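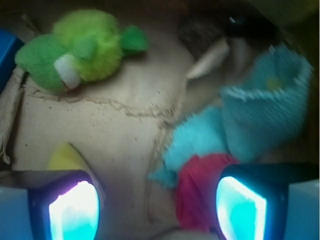 A green plush toy on its side.

BALTMONT, December 12, 2025 – Ralto Properties has bought the former Geerts furniture warehouse and will convert it into shops and apartments, the company announced.

Plans call for eight apartments on the upper floors and two retail spaces at street level. The brick front will stay. Crews will replace the windows, repair the loading dock and put in a new stairwell at the rear. Interior demolition starts in January.

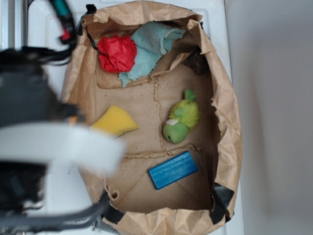
Open paper bag, seen from above.

"The building is sound and the location is good," said Kristof Kramer, project manager for Ralto. "Most of the work is plumbing, wiring and fire safety – things people won't see when they walk in."

Tudunex Builders is the general contractor. The sidewalk in front of the warehouse will be closed for six weeks, and walkers will be sent to the other side of the street. The alley will stay open for deliveries.

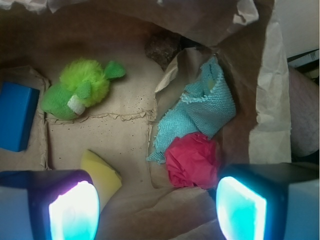 Green plush toy in a brown paper bag.

Businesses interested in the retail spaces can contact Ralto's leasing office in Baltmont. Apartment applications will open at a later date.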